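Gripper Evaluation: Single Cylindrical Finger vs. Zemlow Parallel Jaw
Forum: Manipulation Hardware > End Effectors
5 replies

Aino Heiskanen
Posted 5 October 2023
Our laboratory is preparing a recommendation on end effectors for tabletop work with small printed blocks. The candidates are the Zemlow parallel jaw and a plain cylindrical finger with a rounded tip. Members with experience of either are invited to comment. The arm and controller will remain the same for both.

hsinghal
I would advise against the finger for general use. It can push a block but cannot lift one, and any task that calls for stacking is excluded from the start. We adopted the Zemlow jaw in August and completed 400 trials without replacing a pad.

Rajkumari Yadav
I must disagree in part. Where the task is limited to rearranging pieces on a flat surface, the jaw adds a command channel and a cable for no benefit. Our station uses the finger over a maple board, with stars, cylinders, a heart and a house shape as the test pieces.

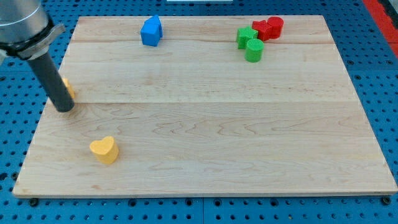
Points for any comparison on a board of this type:

1. Clustered pieces. With the red and green stars and cylinders grouped closely, the jaw requires clearance on both sides of the piece it is to grasp. The finger requires a path to one side only.

2. Camera view. The finger is narrow, yet it can still hide a small piece behind it. Please record any detection failures of this kind separately from motion failures.

3. Shape. The yellow heart rotates when pushed on a lobe. Cylinders are more forgiving if they do not tip.

hsinghal
Point 1 is accepted. On point 3, uncontrolled rotation is precisely my objection. The Plikirus controller we use has no contact model, and our pushed hearts missed the target angle in almost every trial.

s_rathore
That result may reflect the controller more than the finger. We reduced the push speed and replanned after each contact, and the errors became acceptable. Was tip height held constant in your tests?

hsinghal
It was not. We varied it between 2 and 3 mm above the surface. I can repeat the series at a fixed height.

Aino Heiskanen
Please do so, and kindly post the push speed with the results.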